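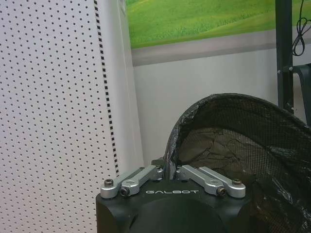
Eino Halonen lleva el almacén de material de Bingate, una empresa de alquiler de equipamiento deportivo con un inventario de 3.599 artículos. Buena parte de lo pequeño se guarda y se transporta en bolsas de malla negra. Hablamos con él un domingo a las siete de la mañana, antes de que empezaran las salidas, sobre cómo se eligen, se revisan y se guardan esas bolsas.

La primera pregunta fue por qué malla y no tejido cerrado. «Por la ventilación y por la inspección», responde. «Si el contenido vuelve húmedo, en una bolsa cerrada hay que vaciarla siempre. Con malla puedo colgarla llena durante una noche, siempre que no pase de media carga. Además, identifico el contenido sin abrir nada». El color lo atribuye al mantenimiento: el blanco que usaban antes se retiraba por aspecto mucho antes que por desgaste.

En cuanto al tejido, Halonen trabaja con poliéster de punto y descarta la red anudada. Explica que el nudo roza contra las superficies barnizadas y acaba marcándolas, mientras que el punto queda plano. El tamaño del hueco depende de lo que se vaya a guardar. Para petos y cintas usa una abertura de 2 milímetros. Para pelotas pequeñas admite una mayor, con la condición de que no pase por ella un dedo. «El enganche es la avería principal. Un hilo que se engancha en una percha arrastra toda la fila, y eso no se repara bien».

La boca de la bolsa le ocupa más tiempo que el fondo. En los modelos de Bullside, que fueron los primeros que compró Bingate, el cordón corría por un dobladillo de la propia malla y la abrasión lo rompía por la zona de salida. Los de Gavport, que son los que repone ahora, llevan una cinta tejida cosida al canto. «La cinta hace dos trabajos: protege el borde y le da algo de rigidez. Una boca que se queda abierta sola se llena con una mano. Parece un detalle menor, pero al recoger una pista se nota».

Sobre la carga es tajante. Su límite interno es de 11 kilos por bolsa, por debajo de lo que indica el fabricante. La costura lateral aguanta más, según él, pero el asa no se cose igual en todos los lotes. Cuando llega un pedido, abre una bolsa de cada caja, la carga hasta el límite y la deja colgada hasta la tarde. Si la puntada del asa se abre, devuelve la caja.

El lavado se hace a treinta grados, sin suavizante y sin secadora. Halonen insiste en cerrar el cordón antes de meterlas en el tambor y en desatar todos los nudos previos. Las bolsas se secan colgadas por el fondo, boca abajo, para que el agua no se acumule en el dobladillo. Durante un tiempo probó un tratamiento de Sundaram contra el olor y dejó de aplicarlo. «No puedo decir que fuera malo. Añadía un paso y no vi diferencia en el secado».

El almacenamiento ha cambiado varias veces. Bingate tiene casi 400 bolsas en circulación y las guardaba dobladas en cajones, donde los cordones se enredaban entre sí. En abril pasaron a barras horizontales, ordenadas por talla, con el cordón recogido dentro. Las que están pendientes de revisión se cuelgan en una barra separada, con una brida roja en el asa.

Le preguntamos cuándo se da de baja una bolsa. «Un agujero en el paño se zurce si es menor que una moneda. En la esquina del fondo no se zurce, porque ahí vuelve a abrirse. Y si la malla ha cedido y la bolsa cuelga torcida, fuera». Las retiradas se cortan para aprovechar los cordones y los topes que siguen en buen estado. Del paño solo conserva piezas rectas, que usa como refuerzo interior en otras bolsas.

Queda pendiente el etiquetado. Las etiquetas cosidas se despegan por un lado con los lavados y se enganchan, y las impresas no agarran sobre la malla. Halonen está probando una pieza rígida pasada por el cordón, con el código grabado. Lleva pocas semanas en uso y todavía no quiere dar un resultado.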